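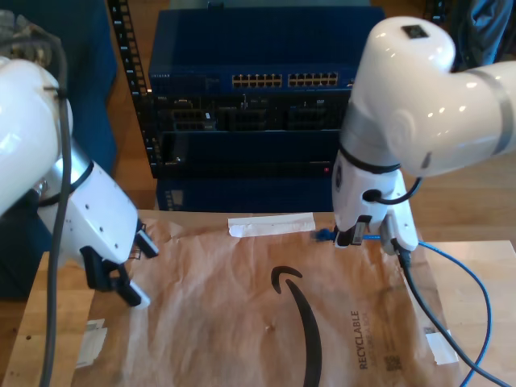

On Wednesday I visited the workshop of Ronano in Nartey, together with two colleagues from Zaleline. We had wanted to make this visit since last winter, when we heard that they let robot arms do part of the cable work on their network equipment. At Zaleline we still do all of this by hand, and our people ask me often if the same thing will come to us. I promised them I would write down what I saw and heard, also the parts that are less comfortable.

Our guide was Iddrisu Frimpong. He has worked at Ronano for many years as a technician and is now responsible for the cable stations. He met us at the gate at 8:30, gave us coffee and asked us to put our phones on silent, as people in the second room are on calls with customers during the whole day.

## What the company does

Ronano prepares racks and switches for small offices, clinics and schools. The equipment comes in, it is mounted, cabled, tested for one night and then sent out again. Last year they delivered 1301 racks. Most of them are small ones with one switch and one server, and it is the small ones that take much time compared with the price. A technician plugs in a cable, looks at the light, writes the port in the list, takes the cable out and goes to the next port. Iddrisu did this himself for a long period and he told us that his thumb still hurts when it rains. I believe him, because at our place it is the same complaint.

The order system is called Driltach. Every rack has a page in it with the ports, the cables and the name of the person who closes the job. I mention it here because it was important later in the day.

## The cable table

I had expected a big hall with a yellow line on the floor. The cable table is in a normal room with a wooden floor and daylight. Two white arms work over a light wooden table, one from each side, and the rack stands behind the table. The arms are for the small handling: to pick up a network cable, to turn it so the plug faces the correct way, to bring it to a port. When you say it like this it sounds like nothing. Then you watch how a cable behaves when you hold it only in one place, and you understand why it took them a long time to come this far.

Iddrisu explained that the port is the easy part for the arm. It stays where it is. The cable has its own will, it bends back to the shape it had in the bag. A new person learns this in one morning with the fingers and cannot tell you afterward what she learned. For the arms everything has to be shown again and again, with different cables and with different things lying under them. They have collected 179 good runs of one single task, and he considers this a small number.

What surprised me was how much a technician is still needed near the table. Somebody puts out the cable and the material for each run. Somebody looks at whether the plug is really in, as the click is hard to hear when the test fans are running. Somebody stops the arm if it pulls. My colleague asked if this is not simply the same work with an expensive spectator. Iddrisu laughed and said that for the first half year it was exactly so, and he would not hide it from us.
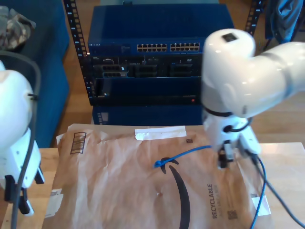 ## Talking with the people at the tables

After the table we had one hour with the technicians, without the management in the room. I thank Ronano for this, it is not usual.

I will try to give the opinions fairly. The older technicians were in general more positive than I had thought. They like that the long test series, where each port is tried in order, can go to the arms one day. One woman said that she did not learn this profession to push plugs. She now spends her mornings with fault finding and with customers, and in the afternoon she is at the cable table, where she decides which runs are good enough to keep. She finds this tiring in another way. The hands are fine, she said, but the eyes are finished at 3 o'clock.

The younger ones were more worried, and I found their reason good. Plugging and testing is how they learned the equipment. When you have done a few hundred ports you know how a bad plug feels. If the arms take this work, where does a beginner get this feeling? At the moment Ronano answers it with a rule that each new employee does the first 2 months fully by hand. Several people told us this is too short. Iddrisu did not disagree when I asked him later.

Nobody was sent away because of the arms, we were told. But one position was not filled again after a retirement, and the people at the tables know this very well. They brought it up themselves, before I had asked.

There was also a discussion about Driltach. In the beginning a job done by the arms was closed with the name of the technician who stood beside it. The technicians did not accept it. If a plug is loose at the customer, it is their name on the page, although they did not plug it. Now there is a separate field for the arms, and a second one for the person who checked. It is a small change in a form, but I had the impression it calmed the people more than any of the presentations they got.

## Practical things I noted for Zaleline

- The room must be calm. Ronano moved the table away from the packing area since too many people walked behind it.
- They use ordinary cables and ordinary equipment at the table. Our idea to buy special stiff cables was, in Iddrisu's opinion, a waste of money.
- Technicians were asked to choose the first task for the arms. The management had chosen a different one, and it was given up after some weeks.
- Time at the cable table is paid like other skilled work. Please let us not forget this one.
- The arms do not do the mounting in the rack, the labels or the cable ties. There is no date for it either.
- Training for the people who watch the arms takes 3 days and happens in working time.

I asked also about the costs. I received an honest "we will see next year" and no number, so I cannot put one in this report.

We finished with lunch in the canteen (very good bean stew) and took the bus back at 1:40. Iddrisu has offered to come to us in April and look at our tables before we decide anything. I have said yes. Who wants to be present at this meeting, please write your name on the sheet at the door of the test room, and write also your questions there, because I did not have time to ask all of them.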